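April
Prepared by Efua Kyei, Department of Applied Automation

Unit 7. Can machines take over the bench yet?

The previous unit dealt with machines that repeat a single motion on a single part. Most shop-floor work is of another kind. At the Dritside plant, which students will visit later in the term, workers sort, turn, and set down items that arrive in no fixed order. The question for this unit is how much of that work a robot can be trusted to do without a person standing by.

Medical supply handling is a useful case. A bag-valve resuscitator has a soft, rounded body and a rigid valve with an outlet on one side. A gripper that closes firmly enough to hold the valve may deform the bag, and a unit taken by the bag may swing as it is lifted. When several units lie close together at different angles, the machine must also choose which one to take first. 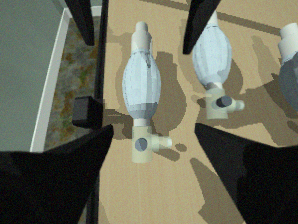 Much of the early practice for such tasks is carried out in simulation, where a failed grasp costs nothing and can be repeated at once. Students should treat results of this sort with care. In the Appiah trials, the control program was run 1,674 times in simulation and 272 times on the physical bench. The physical runs were slower, and dropped items were more common. Nkrumah Tsikata attributes most of the difference to friction and to small errors in judging depth.

Household chores remain harder still. A kitchen counter is seldom arranged the same way twice, and the owner will not accept a broken cup as a test result.

Reading: Watkins, course packet, section 3. Students should come prepared to name one bench task they would hand to a machine today and one they would not.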